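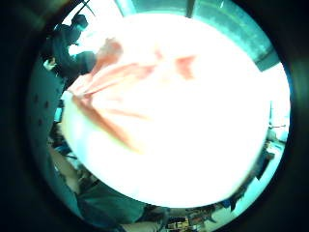 Vimden, the folding robot: gallery four

Welcome back to the slowest laundry in the southern hemisphere! For anyone new, Vimden is the two-armed cloth folder I've been building at home since I got sick of doing tea towels. The arms themselves are in pieces again (elbow bearings, don't ask) so most of this lot is from the teaching side, where you do the job yourself with the gear on your hands and the software has a go at learning it from the recordings.

Total spend is up to $795, and that's with Warrick Baxter giving me his old motor drivers for a carton of ginger beer. We've got 351 recordings saved as of March. A fair few of them are rubbish, but I'm keeping the rubbish ones in a separate folder in case they're handy later.

Click any picture for the big version. The hand view is a fisheye, so everything comes out round and a bit bendy. You get used to it.

Soft stuff on soft stuff

Pink shirt, bunched up on top of a big white bundle. I love this one for the little pale button near the collar bit – buttons are gold for us, they give the software something definite to find when the rest is all wrinkles. The seams on the white bundle do a similar job, only fainter.
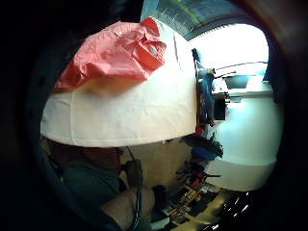
Up close

The fold detector (Dilek Akyol wrote it, I only broke it) looks for shadow lines, and pink cloth over something pale has been giving it grief. Where the light hits flat the colour washes out and it reckons there's no fold there at all. You can see it in the next one: deep coral along the top, much paler across the middle, then a fat fold hanging down the right side that even my version would pick up. Black glove, thumb well in. Pressing like that is what I want the arms to learn eventually, and I've got no idea how I'll measure it.

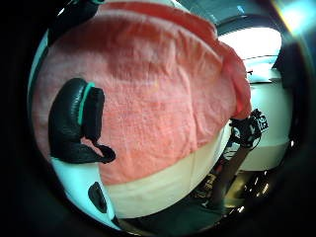
TRACKING

Right, the cubes. One for each hand, with black and white square patterns on the faces so the fixed camera can work out where your hands are and which way they're turned. Leidy Grajales talked me into them after I'd spent 2 weekends trying to do it with coloured tape. She was right and she's been very nice about it.

A patterned face needs to be showing to the camera or you lose the hand, so you learn to hold your wrists a certain way. It feels like carrying two full cups of tea. The beige cloth over the table stays on for these too. It creases like mad, but the bare top threw a glare back at the camera on sunny mornings and I'd rather have creases. 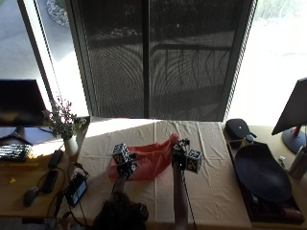
My longest run without losing either cube is 14 folds, and I was pretty chuffed with that until Angus Ashby came over and beat it on his first afternoon. He's also the one who pointed out that I lean in too far when I'm concentrating, so I've put a strip of tape on the floor and I'm meant to stay behind it.

Still on the list before the next gallery: print new elbow housings, find a quieter fan for the driver box, and sort the recordings by type of cloth. If you've got a decent trick for keeping cables off your forearms while you work, please leave it in the comments, I've tried velcro and hair ties and I'm not proud of either.

Gallery three (the gearbox one) is still up if you missed it.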